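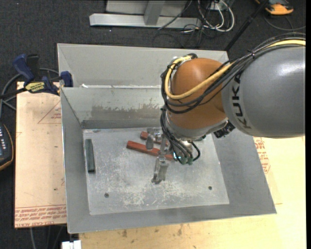 Biljana wrote in to ask whether she really has to sleep propped up after her eyelid surgery, and if so, how on earth do you do it when you've been a stomach sleeper your whole life?

Home Before & After Recovery Contact

Yes, you do, and I feel your pain! I had my upper lids done in October and the sleeping was worse than the stitches. My surgeon wanted my head up for the first 5 nights to keep the swelling down, so go with whatever number yours gives you.

What worked for me:

Stack 2 firm pillows, then lay a softer one on top the long way, so it runs down under your shoulder blades (if you only prop your head, you'll wake up with an awful neck). Put another pillow under your knees. Then tuck a rolled bath towel against each hip so you can't roll over. I tried it without the towels on Sunday night and woke up face down at 3 in the morning, terrified I'd popped something!

Practice for a few nights before surgery. I didn't, and I was so cranky that first night.

If you have a recliner, use it. Mine squeaks, so I gave up on it.

Keep your cold packs, eye ointment and water on the same side of the bed, where you can find them half asleep. Wrap the packs in a thin cloth and never put them straight on the skin.

And if you get sudden pain, bleeding or any change in your vision, call your surgeon right away, even in the middle of the night.

Filed under: Eyelids, Recovery Tips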